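Search articles Go Advanced Menu

Fraying (textiles)

Last updated: April 2025

Fraying is the gradual loosening and separation of yarns or fibers at the edge of a textile, or at a point where its surface has been worn through. It occurs in woven cloth, cord, rope, ribbon and braid, and to a lesser degree in knitted goods, where the related fault is usually called running or laddering. Fraying may be an unwanted form of damage, a stage in the making of a fringe, or a deliberate decorative finish.

Causes

A woven fabric consists of lengthwise yarns, known as the warp, and crosswise yarns, known as the weft. On the loom, the weft turns back at each side and forms a self-finished edge called the selvage, which does not come apart under normal use. When the cloth is cut, the yarns nearest the cut are held only by friction with the yarns that cross them. Handling, washing and rubbing overcome that friction, and the outermost yarns slide free one at a time. The ends of the crossing yarns are then left exposed and form a fringe.

Wear across a fold produces a second kind of fraying. Collars, cuffs, trouser hems and the corners of pockets are bent repeatedly in the same place, and the fibers on the outside of the bend break before the rest of the cloth shows any change. In this case the loose ends are short and fuzzy, and the damage cannot be reversed by trimming.

Factors affecting the rate of fraying

The most important factor is the closeness of the weave. Loosely woven cloth offers little grip between its yarns and may lose several of them in the course of a single fitting. Dense cloth, such as canvas, frays more slowly. Smooth filament yarns, including silk and many polyesters, slip more readily than hairy spun yarns such as wool. Plain weave holds its edge better than satin made from the same yarn, as satin has fewer points at which the yarns cross.

The direction of the cut also matters. A cut made along the grain releases whole yarns, while a cut made on the bias, at 45 degrees to the grain, leaves only short lengths at the edge and frays much less. Pinking shears, which cut a zigzag line, make use of the same effect. Felt and bonded fabrics have no woven structure and do not fray in the ordinary sense.

Denim is a special case. In the most familiar type, the warp is dyed with indigo and the weft is left undyed or pale, so that a frayed edge shows a contrast between the two. This contrast is the basis of the raw hem, in which the edge is left unsewn and allowed to form its own fringe in the wash.

Testing

Mills and garment makers use several in-house methods to compare fabrics. The procedure followed at the Steswood textile workshop is typical of small establishments. Two specimens are cut from each cloth, one along the warp and one along the weft, with each side measuring 100 millimeters. The specimens are rested for 48 hours in a room of steady temperature and humidity, then tumbled without detergent and laid flat. The depth of the fringe is measured at the midpoint of each side. A fringe deeper than 2 millimeters is recorded as a fault in cloth intended for narrow seams.

Results obtained in this way are useful for comparison within one workshop. They should not be set beside results from another, where the tumbling equipment and the shears may differ.

Prevention

Common methods of securing a cut edge include:

Overcasting, by hand or with a serger
Turning and stitching a hem
Binding the edge with bias tape
Sealing with a liquid fray preventive
Heat sealing, for synthetic cord and ribbon only

Hand overcasting remains the usual choice in conservation work, where adhesives are generally avoided. Liquid preventives stiffen the cloth and may darken it, and a trial on a hidden area is advised. Loose threads should be cut close to the surface with small scissors. Pulling a thread can draw up the yarn behind it and pucker the fabric for some distance.
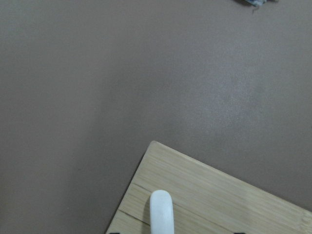 Thịnh Từ has objected that the advice on loose threads is too general, and that in an open weave a long end is better worked back into the cloth with a fine needle than cut.

Decorative use

Controlled fraying is used to finish table linen, shawls and scarves. A line of stitching is first sewn at the intended depth, and the yarns outside it are then drawn out by hand. The stitching prevents the fringe from extending further. The Cabrera pattern books give fringed napkins as a beginner's exercise, worked in plain linen and completed in November for winter use.

See also

Selvage
Hem
Seam allowance
Darning

Reader comments (3)

Sewwandi Wanigasekara
The section on bias cuts is helpful. Could it say that a bias edge stretches? My students at Skidham stop the fraying and then find the neckline has grown.

Wavham reader
Heat sealing needs a stronger warning. Blended ribbon often contains cotton, and cotton will scorch.

Thịnh Từ
Seconding the point about stretch. A row of staystitching before the piece is handled takes care of most of it.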